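Packing bench going over to a robot arm – what happens to the packers?
Posted in Work & Shop Floor

I pack and sort at Gumar, second shift, 12 of us on the benches. In March they start moving the small items over to an arm from Perilen. So far we only have the simulation to look at. Has anyone been through this? I want to know what my day will look like.

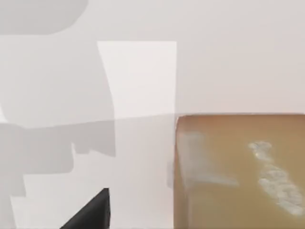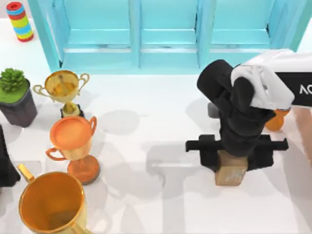

The supervisor says no layoffs, but two people per shift will "supervise the cell" and the rest go to large items. The training is one Sunday, unpaid so far. Is that normal?

fustden_nights
Went through it at Anozie. The first weeks were slower than by hand – 200 picks on a good shift, and a lot of clearing stops. After that the easy pieces went to the arm and we got the awkward ones. Your hands get more tired because the light work is gone. Ask for rotation in writing before it starts.

benchfour
Training should be paid. Ask HR, not the supervisor.

oldpicker1495
depends on the place. ours sat under a cover for 2 months waiting on a part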